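The Patient Business of Folding a Shirt

At the Plendside clothing exchange, garments are received on weekday mornings and returned to the public, folded, by early afternoon. In March the exchange handled 622 items, of which 606 were placed on the shelves. Most were knit tops, and most of those were blue.

Heathered jersey, in the blues that fill so many dresser drawers, is soft to handle and slow to lie flat. 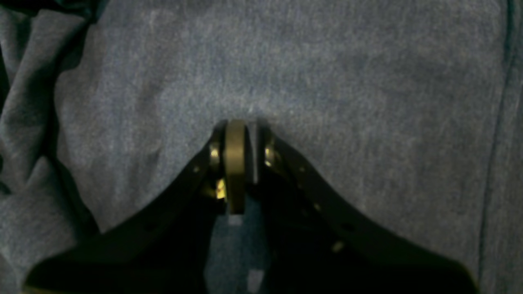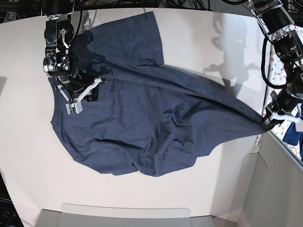

Faisal Rizvi, who oversees the folding tables, regards the T-shirt as the proper beginning of any instruction in the subject. A dress shirt has a collar, a placket and a row of buttons to guide the hands. A T-shirt offers a neckline, two short sleeves and a hem, and its knit stretches in whichever direction it is pulled.

New staff are taught to find the shoulders first. The shirt is held by both shoulder seams, lowered hem first onto the table, and smoothed outward from the chest with the flat of the hand. Pulling at a corner is discouraged. Jersey drawn out on the diagonal will hold a ridge, and the side seams will no longer fall straight.

Each side is then brought in toward the center, with the sleeve turned back on itself, and the body is folded upward in thirds. The finished piece should be 7 inches wide, the measure of the shelving that the exchange purchased from Bendano. "If the hem is crooked, open the shirt and begin again," Mr. Rizvi advises. "Pressing down on a bad fold only makes it a firm bad fold."

The tables are kept pale and clear of other garments. Dark knits show their creases poorly under weak light, and the lamps above the sorting area were replaced last year at a cost of 400 dollars.

Shirts that have lost their shape are set aside for the Babić mending room, where side seams are corrected and worn hems are sewn again. The remainder are stacked by size, with the folded edge facing the aisle.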